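**Filtier: Maske auf den Fingern vor dem SLAM, Nutzen oder Placebo?**

**tcp_offset** · 15. März 2026

Wir haben Handgreifer-Demos mit Filtier nachgerechnet, einmal mit statischer Maske über Fingern und Gehäuse, einmal ohne. Datensatz: 3.000 Episoden, Besprechungsräume und Teeküchen. Ohne Maske bricht das Tracking in 600 Episoden ab, mit Maske in fast keiner. Policy danach auf beiden Varianten trainiert, Architektur identisch (Telley, Standardkonfiguration). Der Unterschied in der Erfolgsrate liegt innerhalb der Streuung über 3 Seeds. Das hätte ich so nicht erwartet.

**nullraum**

Welche Episoden gehen in das Training ohne Maske ein? Wenn die Abbrüche vorher aussortiert werden, vergleichst du zwei unterschiedlich große, aber jeweils saubere Datensätze. Dann misst du den Effekt der Datenmenge, und der ist in dem Bereich vermutlich gesättigt.

**tcp_offset**

Aussortiert, ja. Die Größen habe ich nicht angeglichen.

**rollingshutter**

Halte die Maske trotzdem für überschätzt. Im Brouwer-Setup haben wir sie weggelassen und stattdessen die RANSAC-Schwelle auf 2 Pixel gesetzt. Die Merkmale auf den Fingern fallen als Ausreißer heraus, solange der Hintergrund genug Textur hat.

**nullraum**

»Solange« ist der Punkt. Bei geriffelten Fingerbelägen bekommst du viele starke Ecken, die sich relativ zur Kamera kaum bewegen. Vor einer weißen Wand stellen die schnell die Mehrheit, und dann ist der Raum der Ausreißer.

**rollingshutter**

Dann ist der Raum ungeeignet. Das löst die Maske auch nicht, sie reduziert nur die Merkmale.

**tcp_offset**

Widerspruch: Ein erkannter Abbruch ist mir lieber als eine glatte, falsche Trajektorie. Letztere landet im Training. Ich rechne den Vergleich mit angeglichener Größe neu und trenne nach Raumtyp. Eine Ansicht aus dem Raum Pollerer hänge ich an.
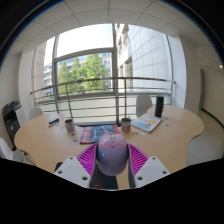 Die Merkmalsverteilung werte ich künftig getrennt nach Bildzonen aus, Fingerbereich, Tischebene und Hintergrund. Im Pollerer dürfte die Tischebene brauchbar sein: Die bedruckten Tassen und das aufgeschlagene Heft liefern Kontrast in mittlerer Entfernung. Kritischer sehe ich die feinen parallelen Rillen auf den magentafarbenen Belägen und die Fensterfront mit dem fast weißen Himmel. Das Geländer davor ist ein Kandidat für Fehlzuordnungen, weil sich die Stäbe wiederholen. @rollingshutter: Kannst du die Konfiguration mit der festen Schwelle hochladen? Dann läuft sie als dritte Variante mit.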